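Search this site Go Advanced search

Notebook, table bench
30 Sep 2019

Still on the produce and plates. The Bullmont order form lists 118 items of fruit and veg, of which 98 are on the shelf and the rest are, according to the form, "to follow". They have been to follow for a while.

Today's job was the short list: apple, the mottled peachy thing, chilli, pomegranate, aubergine, plus the green and pink plates. Everything gets a go on the brown cover before it earns a line in the Silar sheet.

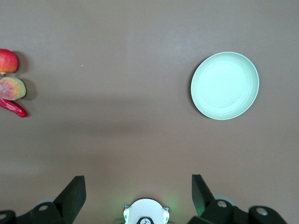
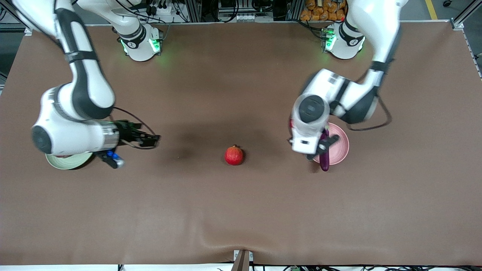
Pasichnyk asks in the margin whether the mottled one is a peach or a mango, and would I please pick. I would not. It has the blush of one and the outline of the other, and it goes down as "stone fruit, disputed" until someone finds the packing slip. Same hand, further down: the sheet says eggplant on one page and aubergine on the next, so anyone searching will find half of what we have. Fair. Aubergine from now on, and I'll change the old pages in December when I have run out of better excuses.

Other points:

- Chilli is very shiny. Under these lights you mostly record the lights. Try the lamp lower.
- Pale green plate is the one to keep for red things. Pink plate and purple aubergine also get on well, which pleased me more than it should.
- The cover sags along the edge. Hamemholm sold it to us as "self-levelling". Pull it tight and clip it.
- Round fruit needs putting down with some care or it goes visiting. Must order 3 of those little rings.

Sheet now at row 1,000, largely thanks to my habit of giving every spelling mistake its own row.

Tomorrow: bowls, if the box has them in it.

Contact the workshop | Copyright Bullmont notebooks | Back to top

This site uses cookies. By carrying on you agree to them. OK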